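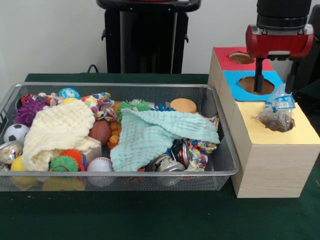 Projeto Malari - Relatório de progresso à Fundação Mbwambo
Segundo período, encerrado em março

Começamos pelo melhor: a comparação de garras está a andar, e a andar bem! Quando entregámos o relatório anterior tínhamos a bancada montada, um braço que parava sozinho a meio dos movimentos e muita vontade de começar. Agora temos mais de 100 sessões gravadas, duas garras testadas no mesmo cesto e uma terceira à espera de suporte. O que se segue resume o que fizemos, o que aprendemos e aquilo em que gostaríamos de gastar a parte da verba que ainda não foi usada.

O que nos propusemos fazer

O Malari quer saber que garra serve melhor para separar objetos misturados, daqueles que aparecem num ponto de recolha de bairro: coisas moles, coisas redondas, coisas amachucadas, tudo por cima de tudo. Há muitos ensaios publicados com objetos pousados um a um numa mesa limpa. Nós queríamos o monte. Por isso o cesto de rede leva toalhas de tecido em favo, bolas lisas e bolas de picos, latas esmagadas, retalhos estampados e o que mais nos pareça capaz de enganar uma garra. Ao lado fica a caixa de separação em madeira, com aberturas circulares e um tampo de cor diferente em cada bloco: vermelho, azul e amarelo.

As candidatas são a Primarel de dois dedos, a Skutesano de três dedos e uma ventosa da mesma Skutesano. O braço, o controlador e a câmara fixa são iguais para todas, e o cesto é arrumado segundo uma folha de montagem, para que nenhuma apanhe um monte mais simpático do que as outras.

Trabalho realizado

Na garra de dois dedos completámos o plano inteiro. Na de três dedos faltam as sessões com sacos de plástico, que adiámos por causa de um sensor de força com leituras instáveis (o sensor já foi trocado e a calibração está feita). A ventosa ainda não entrou em ensaio, porque o adaptador que chegou tinha o padrão de furos errado. O novo está encomendado.

Cada sessão corre assim: o monte é preparado, o operador escolhe o objeto numa lista sorteada, o braço tenta até três vezes e o resultado fica registado como entregue, largado ou não agarrado. Parece burocrático, mas foi esta disciplina que nos deixou comparar sessões feitas com semanas de intervalo. Também passámos a anotar quando a garra arrasta um vizinho sem querer. Ao princípio nem pensámos nisso, e acabou por ser uma das medidas mais interessantes do projeto.

Resultados até agora

Objetos redondos e rígidos. As duas garras portam-se muito bem. A de três dedos centra a bola quase sozinha e perdoa erros de posição que a de dois não perdoa. Com as bolas de picos a diferença desaparece: os picos dão apoio a qualquer ponta de dedo, e foi divertido ver o objeto que esperávamos difícil tornar-se o mais fácil da lista.

Latas esmagadas. Vantagem clara para a Primarel. Os dedos estreitos entram entre a lata e a rede do cesto, onde o terceiro dedo da Skutesano bate no rebordo. Num conjunto de 40 tentativas junto ao rebordo, a de dois dedos falhou 13, quase todas com a lata deitada e bem encostada à rede. É um número que queremos baixar, e temos uma ideia para isso (ver adiante).

Toalhas. Agarrar uma toalha é fácil; agarrar só a toalha é outra história. O tecido traz atrás de si tudo o que estiver enrolado nele, e várias vezes vimos uma bola viajar à boleia até meio caminho da caixa. Resolvemos uma boa parte do problema levantando devagar e fazendo uma pausa curta antes do movimento lateral. O tempo de ciclo aumenta, mas as entregas limpas também, e por agora achamos que a troca compensa.

Sacos de plástico transparente. Eram o nosso receio desde o início, pelo brilho que confunde a câmara e pelo conteúdo que se desloca quando o saco sobe. A garra de dois dedos segura-os pela parte de cima e leva-os suspensos até ficarem por cima da abertura da caixa. O ponto delicado é a largada: um saco amarrotado abre-se para os lados e pode prender na borda do furo. Baixar mais a garra antes de abrir ajudou muito. Estamos mesmo contentes com este resultado!

Câmara e controlador

A câmara fixa dá-nos a visão geral que queríamos, mas perde objetos escondidos debaixo do tecido. Experimentámos duas posições e ficámos com a mais alta. A rede metálica cria um padrão fino que o programa de deteção confundia com contornos de objetos; voltar a treinar com imagens do cesto vazio reduziu esses falsos contornos ao ponto de já não atrapalharem.

No controlador, as paragens a meio do movimento descritas no relatório anterior vinham de um limite de binário demasiado apertado no punho. Corrigido. Nas últimas 34 sessões não houve uma única paragem desse tipo, e quem passou o outono a carregar no botão de rearme sabe o alívio que é.

Dificuldades

Perdemos quase duas semanas com o adaptador da ventosa. Os dedos da Primarel gastam-se mais depressa do que prevíamos, sobretudo com as latas, cujas arestas cortam a ponta. Já temos sobressalentes, mas esta linha do orçamento ficou curta.

Uma parte das primeiras sessões ficou também sem registo de força, por erro nosso na configuração. Guardámos as gravações de vídeo e usamo-las só para contar entregas, fora da análise de força. Tudo está assinalado na tabela anexa.

Utilização da verba

O gasto em equipamento está dentro do previsto. Em consumíveis estamos acima, pelos dedos de substituição; em deslocações estamos abaixo, porque a visita à oficina do fornecedor foi substituída por uma chamada. Pedimos autorização para transferir o saldo de deslocações para consumíveis. O total do financiamento não muda.

Próximo período

Queremos acabar as sessões de sacos com a garra de três dedos, montar a ventosa assim que o adaptador chegar e repetir as latas junto ao rebordo com pontas mais finas, impressas por nós. O primeiro par já existe e encaixa bem - falta ver quanto tempo dura. Se as pontas aguentarem, passamos a testar a mesma geometria nos dois fabricantes.

Gostávamos ainda de experimentar uma segunda câmara, montada no punho, para espreitar por baixo das toalhas. Não estava no plano inicial e podemos fazê-lo com material que já temos, sem custo para a Fundação. Agradecemos uma resposta sobre este ponto e sobre a transferência de verba antes da próxima reunião de acompanhamento, marcada para uma terça-feira às 10h00.

As gravações e a folha de montagem do cesto estão na pasta partilhada do projeto. Teremos todo o gosto em receber quem quiser ver a bancada a funcionar.

A equipa do projeto Malari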